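Marker, Meet Cup: Teaching a Simulated Arm to Tidy a Desk
Final report, robotics project module, Skolitard group
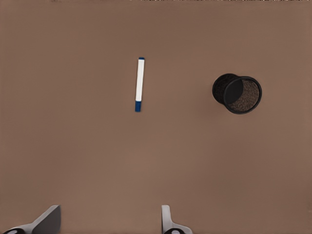 Our original proposal promised a robot that would clear a student's desk. By the end of the second week this had become a robot that would put one marker in one cup, and our supervisor said she was pleased with how realistic we had become. This report covers what we built, how we tested it, and why the number we are proudest of appears only once.

1. Background

Putting a pen in a pot is a job most people can do while on the phone. For a policy learned from demonstrations it contains several of the things such policies are bad at. The object is thin, so a small sideways error at the grasp means closing on air. It has to be turned from lying flat to more or less upright while it is held. The target is open only at the top, and the clearance is small enough that a marker held at a poor angle will hit the rim and go somewhere else.

We worked entirely in simulation. The department does own a real arm, but the booking sheet for it was full until after our deadline, and a simulated marker has the advantage that it never rolls under a radiator. We used the Storneo simulator because the lab already had a licence and because two of us had met it in an earlier module, where we had learned to fear its menus.

Our question was a narrow one. Given a fixed number of demonstrations, does it help to spread the starting positions widely across the desk, or is it better to keep them close together and learn a smaller area well?

2. Set-up

The task has two objects, a white marker with a blue cap and a black mesh pen cup. The cup always starts upright and empty. The marker always starts on its side. The policy sees a view from above that takes in the tips of the gripper, plus the joint positions, and it puts out small changes in the pose of the gripper together with an open or close command.

We kept the desk a plain matte brown. An earlier version had a wood texture that someone had spent an entire afternoon on. It looked lovely and made training slower, and it has been retired with full honours.

The mesh gave us more trouble than anything else in the model. With every hole modelled as real geometry, the collision checker slowed to the point where a single episode took longer than making tea. We therefore gave the cup two bodies: a mesh one that is drawn and a smooth solid-walled one that is used for contact. The policy sees holes and bumps into a wall. We do not think this affects the results, but anyone wishing to poke the marker through the side of the cup should use a different model.

3. Demonstrations

We collected 200 demonstrations by hand, steering the gripper with a handheld controller, and split them into two equal sets. In the Wide set the marker could start anywhere the arm could comfortably reach, at any angle. In the Narrow set it started within a small patch to the left of the cup and always pointed more or less away from the arm. The cup moved a little in both.

Demonstrations that ended with the marker on the floor were thrown away. Demonstrations that ended well after a clumsy middle were kept, a decision we argued about at length. The case for keeping them was that a policy which has only ever seen perfect grasps has no idea what to do after a bad one. The case against was mostly embarrassment.

Steering turned out to be a skill, and we got better at it. That is a problem for a fair comparison if one set is recorded first, so we alternated between Wide and Narrow in short batches. We would like to claim we planned this from the start. We planned it after recording a batch of Narrow runs so jerky that they had to be done again.

4. Training

Both policies used the same network, the same settings and the same training time. We used the Bouzid trainer, a set of scripts handed down from an earlier project group along with a readme that stops halfway through the installation steps. Once we had guessed the remaining steps it behaved well.

We trained each policy with 3 random seeds. More would have been better. The shared machine was also wanted by the Odden group next door, who were teaching something to fold cloth and whose jobs always seemed to start a minute before ours.

5. Testing

Every trained policy was run on the same list of starting layouts, half drawn from the narrow patch and half from the whole desk. Across all policies and seeds, and including the pilot runs we used to fix the time limit, we logged 783 test episodes. An episode counted as a success if the marker was inside the cup when the time ran out and the cup was still standing. The second condition was added in March, after a policy found that it could tip the cup over and scoop.

6. Results

On the narrow patch, the Narrow policy was clearly the better of the two. It went straight to the marker, closed near the middle of the barrel, tilted and dropped. On the whole desk it was hopeless. If the marker lay outside the patch, the gripper travelled confidently to where the marker would have been, closed on nothing, carried the nothing to the cup and released it with great care.

The Wide policy was less tidy everywhere and less lost anywhere. Its usual failure was at the rim. It tended to grip too close to one end of the marker, so that the long free end swung down on lifting and caught the cup on the way in. Its best seed managed a run of successes on the whole desk that we played back several times in the lab with the sound of a crowd added. The other seeds did not repeat it, and we report the average in the results table handed in with our code.

We also tried mixing the sets, training on 140 demonstrations with equal shares from each. This did better on the whole desk than Wide alone, and gave up only a little on the patch compared with Narrow. The mixed policy had more data than either of the others, so we can't say how much of the gain comes from the mix. We ran out of machine time before we could repeat it at the smaller size, and this is the first thing we would do with another fortnight.

7. What went wrong

For a good part of the project our success check looked only at the height of the marker. A marker balanced across the rim of the cup therefore passed. We found this by watching the videos, which we had been avoiding because the numbers were so pleasant. All the results above use the corrected check, and the proud number mentioned at the start, a perfect score over one whole test batch, belongs to the old one.

The friction on the fingertips is also too high. We raised it early on to make steering bearable and never put it back. A real gripper would probably lose the marker during the tilt more often than ours does.

8. Further work

Apart from the repeat of the mixed run, we would lower the friction, add a second marker, and let the cup start in more places. We would also try recording extra demonstrations of the tilt alone, as that is where the Wide policy spends most of its time and loses most of its markers. The code and both demonstration sets are in the module folder, with a readme that covers all of the installation steps.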